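What Is a Desk?
Explainers: Everyday Objects. For readers aged 9 to 12.

A desk is a flat surface held at a fixed height above the floor. Its purpose is to hold things where a person's hands and eyes can reach them without bending. Every desk has at least two parts: the top, and the support that holds the top up. Many also have a third part, which is storage.

Flat surfaces for work are very old. People wrote on clay tablets more than 3000 years before paper was common in Europe, and they needed somewhere steady to rest their arms. For a long time that place was the lap, or a sloping box. The desk with its own legs came later.

The top

The top is also called the desktop. (A desktop computer gets its name from sitting there.) It must be stiff, which means that it does not bend much when weight is put on it. It must also be smooth, so that a pencil does not poke through the paper.

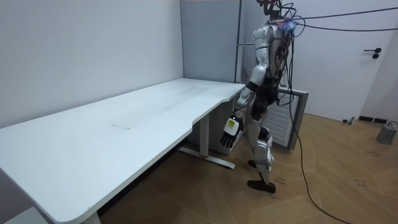
A straight edge is the simplest kind to make, but some desktops have a curve cut into one side. A curve of this sort is called a cutout. A person sitting in a cutout has surface in front and a little at each side, so both forearms can rest. Rounded edges have a different job. A sharp edge presses into the underside of the wrist, and a rounded one spreads the same pressure over more skin.

Surfaces wear with use. A scuff is a mark left when something rubs against a surface. There are two kinds. In the first, a small amount of the other object has been left behind, and this can often be wiped away. In the second, the surface itself has been scratched, and wiping makes no difference. White desktops show grey scuffs clearly – darker ones hide them better but show dust.

The legs

Legs carry the weight of the top, and of everything on it, down to the floor. This weight is called the load. A narrow leg puts all of its load on a small patch of floor and can leave a dent. A flat foot spreads the load out.
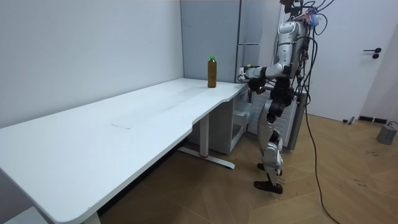

Stability is a measure of how hard an object is to tip over. It depends on how wide the base is and how high up the weight sits. A standing bottle is a useful case to think about. The brown one with the green cap is upright near the corner of the desk, and its base is small compared with its height, so a knock near the top would tip it more easily than a knock near the bottom. The desk is far wider than it is tall, and its load is shared between its supports. Pushing it sideways is more likely to make it slide.

You can test this at home with an empty plastic bottle. Push it gently with one finger near the bottom, then near the cap. Do the test 5 times at each height and write down what happens.

Storage

Storage can be drawers, shelves or a cabinet. A cabinet is a box for keeping things in, often with a door or drawers. Placing one under the desktop uses floor space that would otherwise be empty, but some of the space must be left clear for knees. 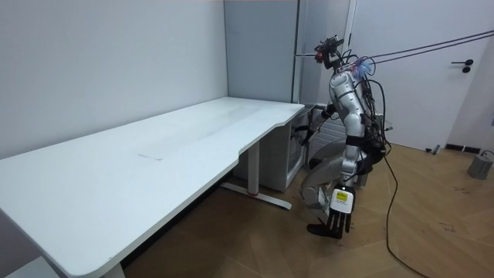
A white cabinet unit tucked under the right end of a desk.

Words to know

Cutout: a curve or notch removed from an edge.
Load: the weight that an object has to carry.
Scuff: a mark made by rubbing.
Stability: how hard something is to tip over.

Next in this series: What Is a Hinge? (October)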